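Workshop notebook, Anow print
Wednesday, February 26, 2025

Picked up where I left off on reel 2 of Anow. I wanted to get the whole reel through the scanner before lunch and of course that didn't happen, because the first stretch of leader had shrunk just enough to start climbing the sprockets. You can hear it before you see it, a sort of dry ticking. Stopped, backed it off, cut in new leader and tried again at the slow speed. Much better!

Log so far: 2,473 frames cleaned and scanned, starting from the title card. Of those I've marked 11 that need real repair (torn perfs mostly, plus one ugly old tape splice right in the middle of the ferry scene). The rest is dust and some light scratching on the base side, and I'm going to leave the scratching alone until we've seen it on the big screen at Fosivside. It may not bother anybody from row five.
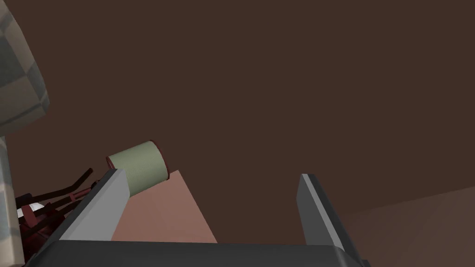

The film guides on the old rewind bench are still my main headache. They pinch. Film this shrunken doesn't want to be held tight on both edges, it wants a bit of float, and I've been sketching a replacement pair all week on the backs of envelopes. What I keep drawing is close to those two gray fingers, straight and parallel off one flat base, with a good wide gap between them, only tiny and with the inside corners rounded over so they can't nick an edge. I'll try it in scrap acetal first. If it works I'll make a second pair for the other bench, and if it doesn't, well, I'm out an afternoon.

Color next. I graded the harbor opening twice, once off my own eyes and once off the Rácz print, which has faded toward pink but still holds its blacks nicely. The Rácz version looks more like a film and mine looks more like a postcard. I pulled the blues back and left it overnight, and this morning I liked it, which is usually a good sign with me (I tend to hate everything before coffee). The night scene on the stairs is another story. There is so little in the negative that lifting it at all turns it to soup, and I'd sooner have it properly dark.
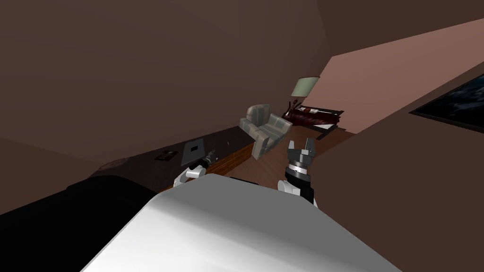
Two arms, both grippers pointing up, and the room on a steep slant.

Sound: the optical track has a hum under the whole first dialogue scene. I notched it out and lost the bottom of the mother's voice along with it, so I put it back and notched it again, narrower. Compromise. You still hear a little hum when the door closes and I can live with that, it almost sounds like a refrigerator.

Also ran out of the good splicing tape. Ordered 100 more pieces of the precut stuff, and borrowed a roll from the front office drawer to get through today. Please don't use it for parcels.

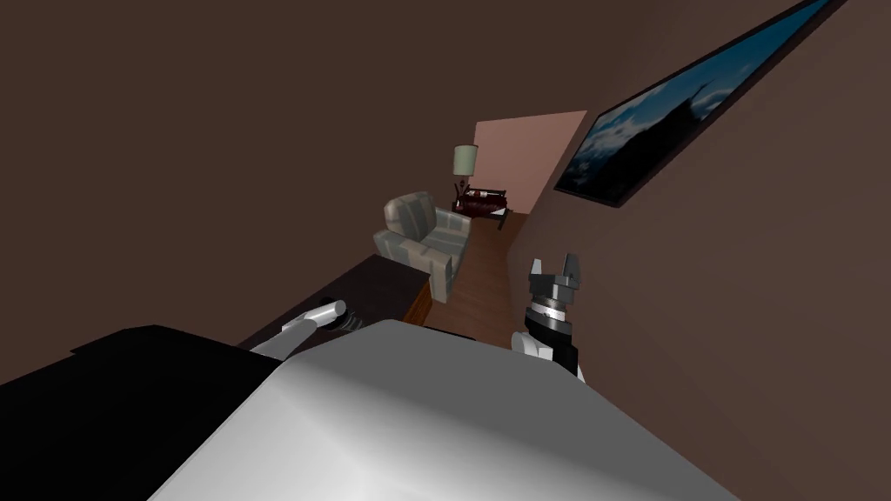

Premilance wrote back about the end titles and said to keep the jump in the last card, because every print they've handled has it and they think it was cut that way in the first place. I was all set to smooth it out, so that saved me an hour. They'd also like to see the ferry scene before we lock it, splice repair and all.

Still to do on this reel:
Redo the splice in the ferry scene
Second pass on the torn perfs
Check the new leader for slip at full speed
Send the stairs scene to Fosivside and ask how dark their screen runs

Reel 3 is out of the can and airing on the rack. It smells a bit of vinegar, so leave the window open a crack when you go.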